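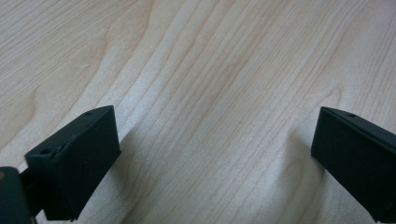

**Ticket 491 - Flitidance hand-held gripper, width reading does not return to zero**

Opened by: Bukola Effiong
Handled by: Osian Hopkin, Morex support
Product: Flitidance hand-held gripper kit, bought through Skestimport
Status: open, waiting for part

**First message (Bukola)**

Good morning. We are testing the Flitidance kit for our workshop before we decide about a larger order. The mechanical part is good and my colleagues find it comfortable. My problem is with the width reading. When I close the fingers completely, the software should show 0. After I open and close a few times it shows 3, and it stays at 3 until I restart the program. The unit is counts, not millimeters, if I understand the manual correctly.

What I already did:

- restarted the program and the computer
- changed the USB cable for the one from our second kit
- ran the calibration from the menu "Au" two times

After the calibration the reading is correct for a short time, then the same error comes back.

**Reply (Osian)**

Hi Bukola, thanks for the clear report. You're right that the value is in counts. Fully open should read 960 on your version. Could you tell me what you get fully open, before and after the error shows up? Also please check the fixing screws of both fingers. If one finger can rock on its bracket, the closed position moves and the encoder is only telling you the truth.

**Bukola**

Fully open I read 960 before the error and 963 after it. So the whole scale is moved by the same amount, and I think it is not the end stop.

I checked the screws. The left finger was a little loose, I could turn its screw by a small angle. The right one was tight. I tightened the left with the key from the box and made 30 cycles by hand, slowly. The error came at cycle 12. Then I made 30 more cycles very slowly and there was no error. It seems that speed has an influence, but I do not want to say this with certainty after only one test.

**Osian**

That helps a lot. An equal shift at both ends points to missed counts, so I would leave the screws as they are now. Two things to try, in this order please:

1. In Au, open Settings > Encoder and set the filter from "High" to "Low". Save, then unplug the gripper and plug it in again. The setting is only read at power-up.
2. Repeat your cycles at normal working speed and write down the closed value every tenth cycle.

Please don't calibrate between the two steps.

**Bukola**

I did both steps. With the filter on "Low":

| Cycle | Closed value |
|---|---|
| 10 | 0 |
| 20 | 0 |
| 30 | 3 |

It is better than before but not solved. I also exchanged the small flat cable between the encoder board and the main board with the one from our second kit. With this cable I made the same cycles and the value stayed at 0 until the end. When I put the first cable back, the error returned - so for me the cable is the cause.

One remark about the manual: on the page about Au it is not written that the filter needs a new power-up. I lost some time there during my first tries.

**Osian**

Agreed, that's a good swap test. I'm sending a replacement flat cable from Morex directly, so you don't have to go through Skestimport for it. Keep the filter on "Low" for now. I have passed your note about the manual to the person who edits it.

**Bukola**

Thank you. I will install the new cable when it arrives and repeat the same table with it. Please leave the ticket open until then.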